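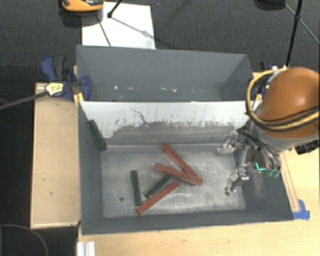 Red blocks and dark green blocks in a gray metal bin.

Why Is One Thing Red and Another Green?

Light from the sun or a lamp looks white, but it is a mixture. It holds every color you see in a rainbow. Each color is a wave with its own length. Red light has the longest waves we can see. Violet light has the shortest. Green is near the middle.

When white light hits an object, two things can happen to each color in it. The color can be absorbed, which means the object soaks it up. Or it can be reflected, which means it bounces off. A red block reflects mostly red light and absorbs most of the rest. The red light reaches your eye, and you see red.

Dark green works the same way, with one difference. A dark green surface reflects mostly green, but only a small amount of it. Less light comes back, so the color looks dark.

What about gray?

A gray surface reflects all the colors in nearly equal amounts. Bare metal can also act a little like a mirror. Where it is smooth, light bounces off in one direction and makes a bright spot. Where it is scuffed, light scatters in many directions and the metal looks cloudy.

How your eye sorts colors

At the back of the eye is a thin layer called the retina. It contains cells called cones. Most people have three kinds of cones, and each kind responds best to a different part of the rainbow. The brain compares their signals and works out the color. In some people one kind of cone is missing or works differently. Red and green can then be hard to tell apart.

Try it

You need 2 sheets of paper, one red and one green, and a flashlight.
Make the room dark.
Hold the flashlight close to the red sheet and point it at a white wall so the light bounces from the paper onto the wall.
Look at the color on the wall.
Repeat with the green sheet.

Words to know

Absorb: to soak up light.
Reflect: to bounce light back.
Retina: the layer at the back of the eye that senses light.

Ketton Science Pages, Light and Color, page 9
Updated 04/07/2019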